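Open day at the Lutix carton works

Writing this up fast before I lose my notes, which are on the back of a parking ticket and getting soft. Went on Tuesday. Second time at a box plant, first time at one that makes its own board, so I was more excited than a grown person should be.

Getting there

Take the 17 bus, not the train. The train drops you on the wrong side of the river and the footbridge is closed. Parking is fine if you come early, hopeless by ten. I came at twenty to ten and still ended up on the grass next to a van selling coffee, so it could have been worse. Sign-in was quick. Sticker, vest, ear plugs, off you go. Closed shoes only and they do check – a man ahead of me in sandals got lent a pair of rubber boots and wore them all morning.

Pick your tour group at the desk. There were 2 tours, one for the board line and one for printing and cutting. Nobody explained you could do both if you went straight from one to the next. I did both. Lunch suffered.

The board line

Loud. Very loud. Warm too, and the smell is somewhere between wet newspaper and oatmeal, that's the starch glue. Our guide was Tumaini Massawe, who has a voice made for this, you could hear every word over the rollers.

The short version of how board gets made, as I understood it: flat paper goes in off big reels, steam softens it, a pair of ridged rolls presses the wave into it, glue goes on the tips of the wave, another flat sheet goes on top. Then the other side. Then a long hot section to dry it all out, and at the far end it's stiff and gets scored and chopped to size. I knew all this from books. Seeing it run is another thing. The reel change happens without stopping the line, new paper gets taped onto the old at speed, and we all missed the first one because we were looking at a forklift. Waited for the next. Worth it.

Things I wrote down:

Reel store holds 69 grades of paper. More than half are brown and I could not tell any of them apart. Tumaini could, by rubbing a corner.

Wave direction matters more than thickness for stacking. Stand the waves upright and the box carries weight, lay them sideways and it folds. She had us push down on two samples with our palms and there was no contest.

All the edge trim gets sucked up through pipes in the ceiling and baled. Once you notice the rattling overhead you can't stop hearing it.

Damp is the enemy. Board that sits by an open door all weekend is not the same board on Monday.

Printing and cutting

Quieter, and cooler, thank goodness. Aatos Huttunen took this one. Dry as toast, knew everything, did not hurry for anyone. Most of the jobs that morning were plain one-color stuff, fruit trays and a run of shipping cartons for Espinoza, who I gather are their biggest order in June. The cutting dies are gorgeous. Curved plywood with steel rule bent into it by hand, rubber blocks beside every blade to push the waste out. They hang on racks like coats. Some of the old ones are kept just in case a customer comes back, and Aatos told a long story about one that did, I lost the thread halfway but the ending was that the die had been used as a shelf.

Round holes are harder than they look, he says. A straight cut forgives you. A circle goes across the waves at every angle, so somewhere on the rim you're always crushing something, and if the blade is even a bit dull you get a fuzzy edge and a slug that hangs on. He passed around a good one and a bad one. Could feel the differnce with a thumb right away.

Also asked him about color. Brown board drinks ink, so bright colors are usually printed on a white top sheet, or the sheet is printed first and glued down after. Costs more. People always ask for it and then ask why it costs more.

Food, shop, moaning

Soup and bread in the canteen, decent, gone by one. I got bread. The shop corner was only a rack of offcuts and some flat-packed magazine files, and I bought 2 of the files and have already put one together upside down. Toilets good. Seating bad, there is nowhere to sit between the gate and the canteen and a few of the older visitors were clearly feeling it.

My one real gripe is the map. It shows the old layout, from before the Erano warehouse next door got joined on, so half of us walked into a loading bay and had to be waved back out. A few arrows in tape would fix it.

Talked to a couple of folks from Ullico who were there to look at the drying section. They liked it. Would not say more than that, so I assume they liked it a lot.

Colored boxes

Last thing on my list, and what I'd been wanting to see after all that talk of circles. Yellow, sky blue and a strong deep pink, square, in a row on a dark green table, one round hole in the top of each. Look at the yellow one and you get plain brown card inside. The holes aren't all one size either, the pink one's is on the small side. I like the blue best, no good reason for it.

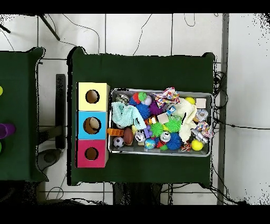

If you go next time

Eat first. Bring your own water. Do the board line before the cutting room, it makes more sense in that order and your ears get the worst over with. Ask to see the die racks, they don't always stop there. And keep your vest on untill you are past the gate, they sent me back for taking it off early.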